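# The Glove Shift

Lærke Vigfúsdóttir starts work by pulling on a long black sleeve. It takes her a few minutes to get the straps right. If they are too loose, the electronics slide around on her forearm, and if they are too tight her fingers go numb before lunch. Then she sits down at a white table, puts her hand out, and begins moving small things from one place to another.

She is a demonstrator at Fumine, a company that builds software for robot arms. The arms are meant for packing benches and small-parts work, where the items change every week and nobody wants to pay a programmer each time. Fumine's approach is to have a person do the job by hand, record the motion, and train the arm on the recordings. Vigfúsdóttir has done this full time for two years. Before that she sorted returns in a mail-order warehouse.

"People ask if I'm teaching the robot," she says. "I guess so. Mostly I'm picking up blocks."

The current job is blocks and tubs. It was set by a customer, a parts distributor called Zelholm, that wants an arm able to take a single item out of a shallow container without knocking it into a corner. The real items will be valves and fittings. Blocks come first, as they usually do at Fumine, and the team moves on to the customer's parts when the arm can handle the easy shapes.

There are two common ways to collect this kind of recording. One is remote control, where the operator holds a pair of handles or a small copy of the arm, and the real arm follows along. Fumine did it that way for its first three customers. The recordings matched the robot exactly, since the robot was making the moves. They were also slow. An operator reaching into a tub through a machine tends to creep up on the object, stop, back off, and try again, and all of that goes into the data.

The other way is to leave the arm out and record the hand. A marker block printed with square black-and-white patterns rides on the back of the glove, and a fixed camera works out from those patterns where the hand is and which way it is turned. The fingertips of the glove are cut off so the wearer can feel what she is touching.

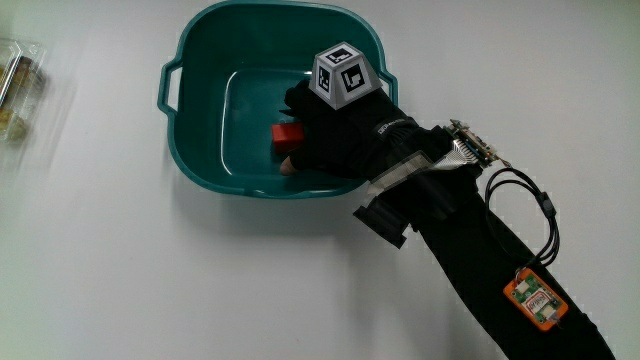 Vigfúsdóttir prefers the glove by a wide margin. With the handles she got through a couple of hundred good grasps on a strong day and went home with a sore neck. Her best day so far with the glove came in June, when she recorded 864. The full set for the block task now stands at 2,644, split between her and one other demonstrator who works mornings.

The speed has a price. A hand can do things a two-finger gripper can't, and people do them without noticing. They roll an object against a fingertip to turn it. They use the side of the thumb to nudge it away from a wall. If a recording depends on a trick like that, the arm will try to copy it and fail. So demonstrators are trained to use the thumb and one finger and to come in at an angle the gripper could reach.

"The first week, they threw out half of what I did," Vigfúsdóttir says. "I was scooping. I didn't know I was scooping."

The second problem is the marker. The camera has to see at least one of its patterned faces, and preferably two. Turn the wrist far enough and the tracking drops out. The software can fill a short gap by guessing, but a long one ruins the take. Vigfúsdóttir keeps the back of her hand up where the camera can find it, and she has picked up the habit at home as well. Her sister says she reaches for the salt like a crane.

Tubs are harder than open tables for both reasons. The sides limit how low the hand can come in, and anything with a handle or a raised rim gives the sleeve something to catch on. Fumine went through several containers before settling on the ones it uses now. It also changed the sleeve. An early version ran all its cabling along the underside of the arm, where it dragged on the table and pulled connectors out. Repairs took up most of one spring.

Not everyone in the field is sold on gloves. Tsolakis, a smaller shop that competes with Fumine for some of the same customers, still does everything by remote control. Its engineers argue that a recording made through the robot needs no translating, and that 200 of those can be worth more than a much larger pile made by hand. Fumine's engineers don't really dispute it. Their answer is that they can get the larger pile in a few days, then top it up with a small number of remote-control sessions at the end to correct the arm's worst habits.

That last step is what the block task is waiting on. The arm it will run on is a Vukell, a mid-sized model that Zelholm already owns and has standing in a back aisle. In trials on Fumine's own copy, it picks well from the middle of a tub and poorly near the walls, where it tends to come down on the rim. The team thinks the recordings are short on edge cases, so for now the demonstrators are being asked to start each object off center – left side one session, right side the next, then the corners.

Vigfúsdóttir doesn't mind the repetition. She listens to radio plays with the volume low and takes a break at the end of every batch to get the sleeve off and move her shoulder. Between takes she sets the block down again herself, in a new spot, turned a little differently. She is supposed to vary it without thinking too hard, and she says that is the difficult part. Left alone, she puts it in the same place every time.

The valves arrive next week.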